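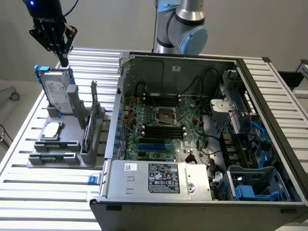 Photo: Chathurika Miah / Fendo

Hi, I'm Chathurika, and Fendo is my little company in Amthorpe. We test whether robots can do the dull, fiddly jobs people keep hoping to hand over, and then we write up what we find in plain words. There are three of us plus Jotard, our name for the arm setup in the back room (it came from a typo on an invoice and it stuck).

I started Fendo after years of fixing office computers at Wijesinghe, a repair shop across town. Every December the old towers piled up to the ceiling, and I'd be there with a screwdriver wondering why a machine couldn't do this for me. So now I get to find out!

Computer work is still my favorite thing to test. Picking up a hard drive in a caddy is one kind of job, a memory stick is another, and a floppy cable that never sits the same way twice is something else again. We log every try. On our last round of drive and card tasks we made 2,256 tries, and 1,403 of them went through with no human hand helping. I was thrilled with that - my old boss was less impressed. 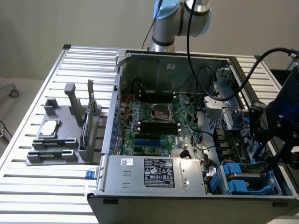

Arm, open tower and parts fixture on the slotted table.

Can a robot do your chores yet? Some of them, slowly, if you set everything out nicely first. Laundry is still a mess (we tried towels, 697 times, and I don't want to talk about it). Shop-floor jobs with a fixture and a fixed starting spot go much better, and that's where most of our paying work comes from.

If you run a small shop and have a job you're sick of, send us a note with a short video of a person doing it. We take on 16 projects a year and I read all the mail myself, usually with my second coffee.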